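Most advice on glazing in oils is repeated from one book to the next by people who, I suspect, never waited long enough to see whether it worked. I have been glazing for years and have thrown away more of that advice than I kept. What follows is what's left: a method for putting a thin, transparent layer of color over a dry painting, with notes on the parts I don't believe.

## What you need

- A dry underpainting, in grays or in muted color
- Two or three transparent pigments (check the label on the tube)
- Linseed oil and odorless mineral spirits
- A soft flat brush and a second one kept dry
- Lint-free rags
- A palette you can see through, or a white one

You'll find "glazing mediums" on every store shelf. The one I used longest was Temba, which smells like a furniture showroom and costs about as much as lunch out. I painted two panels side by side, one with Temba and one with plain oil and spirits, and after a year on the same wall I can't tell which is which without turning them over. Buy it if you like the bottle.

## Step 1: Make sure the underpainting is dry

The usual test is to touch it. A touch test tells you the skin is dry and says nothing at all about the paint under the skin. Press a thumbnail into a thick passage near the edge, where the frame will hide the mark. If it dents, put the painting away.

My last large panel sat for 87 days before I trusted it. It had a lot of titanium white in it, and the weather through August was damp. A thin umber sketch might be ready in a week. Anyone who gives you one number for every painting is guessing.

## Step 2: Pick a pigment that really is transparent

Manufacturers mark their tubes with an empty square for transparent and a filled one for opaque, with a half-filled square in between. I don't take the square on faith. Draw a black line on a scrap of primed board, brush the color over it thinly, and let it dry. If the line looks dusty or milky, the color isn't going to glaze well no matter what the tube claims.

I did this with everything in my drawer, 113 swatches in all, and a fair number of them disagreed with their own labels. The worst was a rose from Ivdale marked fully transparent that laid a pink fog over the line. Their quinacridone was fine. So the brand isn't the whole story either, and you'll have to test tube by tube.

## Step 3: Mix the glaze

Start with one part oil to one part spirits. Add paint to that a little at a time until a stroke on your palette looks like stained glass. It should move easily but stay where you put it. If it runs, it has too much spirits, and a glaze that's mostly spirits can dry weak and dull.

About "fat over lean," the rule that each layer should contain more oil than the one below: I do follow it, grudgingly. I've seen cracked paintings that broke the rule and cracked paintings that supposedly kept it. It costs nothing to observe, so keep your early layers lean and don't lose sleep over exact proportions.

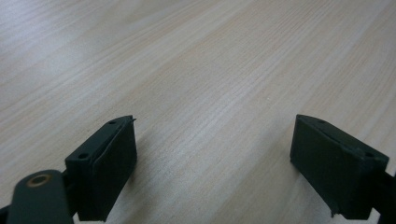 A reader, Erkwood, wrote in to say that the rule deserves more respect than I give it: "I ignored it on a commission, put a lean glaze over an oily ground, and had a net of fine cracks across the sky inside of two winters. You may have been lucky." Maybe so. I'd want to know what the canvas was doing and how the room was heated before I blamed the glaze alone, but I've left the comment in because it's a fair warning and the repair sounded miserable.

## Step 4: Lay it on

1. Set the painting flat, or nearly flat. Gravity is not kind to glazes on an easel.
2. Wipe the surface with a dry rag to pick up dust.
3. Brush the glaze over the area in long strokes, thinner than feels right.
4. Take the dry brush and stroke across the first direction, very lightly, to even it out.
5. Wipe back the lights with a rag wrapped around one finger.
6. Stop.

The sixth step is where I go wrong most often. A glaze starts to tack up while you're still fussing with it, and after that each pass drags a streak. If it looks bad, wipe the whole thing off and try again tomorrow. That only works if Step 1 was done properly.

## Step 5: Wait, then judge

Don't judge the color on the day. Wet glazes look deeper and glossier than they will later, and I've ruined good ones by "correcting" them the next morning.

As for how many layers you need, there's a story going around about a landscape in the Brirkska museum with 1286 separate glazes on it. I don't believe it for a minute, and I'd like to meet whoever did the adding up. Two layers do most of what I want. With a third, the shadows usually start to go dead, and by then the trouble is nearly always in the drawing underneath, where no amount of alizarin will reach it.

## If it beads up

Sometimes the glaze pulls into droplets like water on a waxed car. The old fix is to rub the area with a cut onion. I tried it, and the studio smelled like a diner for a week. A light wipe with spirits on a clean rag did the same job. Let that dry for an hour before you go back in, and test a corner first.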